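3.2 Coleta das demonstrações por teleoperação

Para as tarefas de mesa do projeto Grirkent, preferimos que a própria pessoa conduzisse o braço à distância, com o controlador Altix nas mãos e os olhos na imagem do punho. Foram gravadas 60 demonstrações, das quais 11 ficaram de fora por perda de sincronismo entre vídeo e juntas. Nidia Cusi, que teve conosco uma paciência enorme, conduziu boa parte das sessões e nos ensinou a gostar dos movimentos lentos – sobretudo na aproximação, quando a vontade de fechar logo a garra é grande e quase sempre atrapalha.

O trecho que mais nos ocupou foi o alinhamento dos dedos com a borda do objeto. A superfície verde é muito lisa e devolve a luz do teto com força, e quem opera precisa aprender a ler a borda apesar do reflexo (Figura 4). 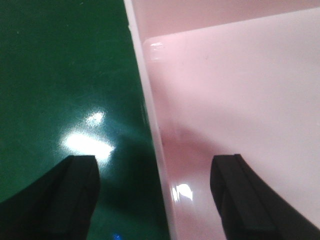
Figura 4. Vista da câmera do punho, com os dedos da garra afastados e a borda rosa no vão entre eles.

Pedimos aos operadores que mantivessem essa abertura ampla até se sentirem seguros da posição, mesmo que isso custasse alguns segundos a mais. Nas primeiras 40 gravações a orientação era apenas verbal; depois, por sugestão carinhosa e insistente de Abelardo Urrego, passamos a oferecer 5 minutos de prática livre antes de cada sessão – e as trajetórias dessa segunda fase nos pareceram mais regulares, embora não tenhamos isolado o efeito do treino.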